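Bin Interiors, Lightfoot Workshop
Posted 19th March

Sloped-wall bins on the Gumeck pattern, open at the top. The walls run down to a flat floor, so parts settle toward the middle. Wirkport drawing, sheet 14, covers the wall angles. Finish is gray over a white base coat.

Bin 2, painted wood, on the tan tabletop. Red and green bars on the floor of the bin.

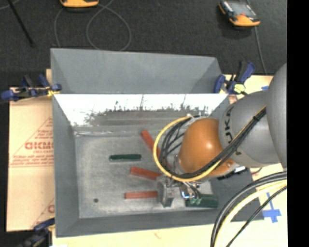

Wall panels get a second coat in January. Floors are left as they are until the Brasero paint order comes in.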